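Threaded fastener

By Renji Tanabe
18/07/2023

A threaded fastener is a piece of hardware that holds two or more parts together by means of a screw thread, a ridge that winds round a shaft or round the inside of a hole. Bolts, screws, nuts and studs are all threaded fasteners. Washers have no thread but are normally treated alongside them.

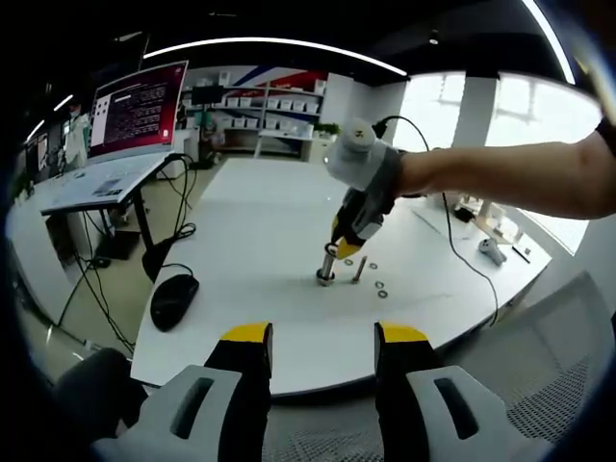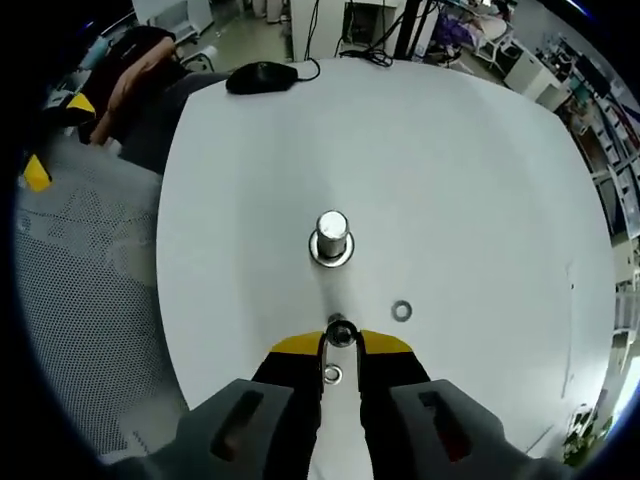
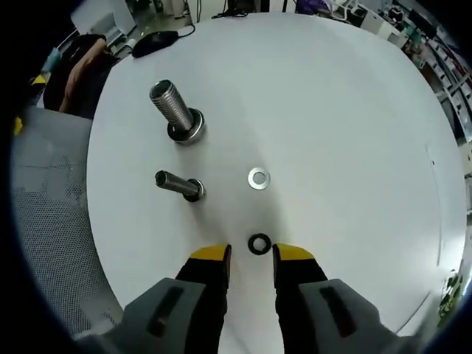

Small hardware on a white tabletop. Last picture: two bolts of different sizes with a flat washer and a black rubber washer.

Terms

The difference between a bolt and a screw is not fixed in everyday speech. In most engineering use, a bolt passes through plain holes and is tightened with a nut, while a screw cuts or enters a thread in the part itself. Many items break this rule. A coach bolt and a coach screw look alike at the head but work differently, and a machine screw may be used with a nut and still be called a screw.

A stud is a rod threaded at both ends or along its whole length, with no head. A set screw is usually driven into a collar or hub to stop it turning on a shaft. In older British workshop use, "set screw" could also mean a bolt threaded right up to the head, and catalogues still differ on this.

Threads

The distance from one ridge to the next is called the pitch. A coarse thread has a larger pitch than a fine thread of the same diameter. Coarse threads are quicker to fit, less easily damaged and less likely to be crossed when started by hand. Fine threads allow closer adjustment and are often chosen for thin-walled parts.

Most threads are right-handed and tighten clockwise. Left-handed threads are used where turning parts would otherwise work a right-handed one loose, as on the left pedal of a bicycle. They are also found on some gas fittings, where they prevent the wrong parts being joined.

Joseph Whitworth put forward a standard British thread in 1841, with an angle of 55 degrees between the sides. Before this, workshops commonly cut threads to their own patterns, and a lost nut often had to be made again to match. The metric thread now used in most of the world has an angle of 60 degrees. A metric size is written with the letter M and the outside diameter in millimetres, so that an M8 bolt has a nominal diameter of 8 mm. Whitworth sizes are still needed for the repair of old machinery.

Heads and drives

The hexagonal head is the most common on bolts. It can be gripped by a spanner from several directions and needs little space around it. Square heads are older and are now seen mainly on farm equipment and restored buildings. Socket heads are turned with a hexagonal key and can be sunk below the surface.

Slotted screws are the simplest to make, but the driver slips out of them easily. Cross-shaped recesses hold the driver in the centre. Star-shaped recesses spread the load over six points and are common in vehicles.

Washers

A plain flat washer spreads the load of the head or nut and protects the surface beneath it. Spring washers are meant to resist loosening, though their value under strong vibration is disputed. Rubber and fibre washers are used to seal against water or to keep metal parts from touching.

Materials and finish

Carbon steel is the usual material. It rusts unless coated, most often with zinc. Stainless steel resists rust but can seize when a nut is run down quickly, and a little grease on the thread helps. Brass is used in electrical and marine fittings. Nylon is light and does not conduct electricity, but carries much less load.

Collections

The Storton hardware collection, catalogued by Chiyo Hattori, holds 3,076 fasteners, of which 2,398 are British. A further 290 have not been identified.

Comments

Siu-ming Chung: Useful page. Could you add something on Nyloc-type nuts? I was always told to use them only once, but my father put them back on for years.

Mārtiņš Tamošiūnaitė: The left pedal is the one people always get wrong. I have stripped two cranks that way.

Reiko Ichikawa: Is the BA thread going to have its own article? I have a tin of them from old radio sets and no idea of the sizes.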